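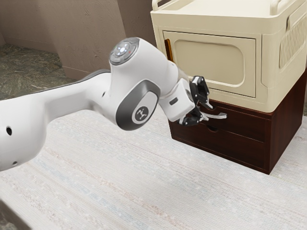

Arturo Lo Presti asks why we bother generating drawer demos in simulation at all, when a person with a teleop rig could record the same task in an afternoon and the contact forces would be real.

Fair question, and it deserves more than one post. Short version: we do both, and they are used for different parts of the training set. Longer version follows.

The task is "open the upper drawer." Arm, two-finger gripper, low wooden cabinet, metal handle. It sounds trivial. Most of the failures in our Stornamard runs are in this task or the matching "close" task.

Teleop data is expensive in one specific way. An operator finds a grasp that works and then repeats it. Over a session you get many episodes and very little spread. The policy learns that grasp from that approach angle and falls apart when the cabinet is turned 10 degrees.

In sim we randomize the cabinet pose, the handle geometry, the floor covering, the lighting and whatever is stacked on top of the cabinet. Pose matters most. Floor texture matters more than I expected for a policy that only gets RGB.

Current drawer set: 3449 episodes that pass the filter. All of them are scripted with a motion planner plus noise on the waypoints, and all of them are replayed once from the saved actions before they are accepted. If the replay does not end with the drawer open, the episode is dropped.

The replay check is the cheapest thing we added and the one I would keep if I had to cut everything else. Physics settings drift between builds. An action log that opened the drawer in August may only brush the handle now.

On handles. A protruding bar is easy to straddle and easy to simulate badly. If the collision mesh is a convex hull, the gap behind the bar is filled in, and the gripper ends up pulling on a solid block. The render looks perfect and the contact is wrong. Decompose the mesh.

Recessed finger pulls are a separate problem. The lower drawer on this cabinet has one. A parallel gripper has almost nothing to hold there, so those episodes need a hooking motion with one finger. We label them as their own task. Mixing them into "open drawer" hurt both.

Arturo Lo Presti again: what counts as open?

Joint position past a threshold, held for 5 consecutive steps with the gripper released. The hold condition is there for drawers with low friction, which slide back or bounce off the joint limit. Without it you accept a lot of episodes that end in a bad state.

We also keep the partial opens. They are not successes, but they are useful starting states. Reset the sim to a drawer that is slightly open, with the gripper already near the handle, and collect from there. The policy sees recoveries it would never see if every episode began from the home pose.

Camera placement: nine viewpoints per episode, rendered offline from the saved states. In several of them the arm covers a good part of the view. We leave those in. A real camera next to a real robot has the same problem, and a policy trained only on clean views stalls the moment a link passes in front of the handle.

Storage, for those who asked. States and actions go to disk at collection time, images are rendered later. Changing a texture set then costs a re-render, not a re-collection. The Wubshet loader reads both from one index file. The older Trido format stored images inline and I do not miss it.

What sim does not give us: stiction, a handle that wobbles on its screws, a drawer that racks when pulled off center. We add random damping and a small lateral joint play, and it helps a little. For the rest we use the teleop set from Coseck – smaller, slower to collect, and weighted up in the mix.

Mixing ratio is still open. I have two runs going until Saturday with the same total step count and different teleop weights. Will post the curves under this thread, including the close-drawer ones, which are worse.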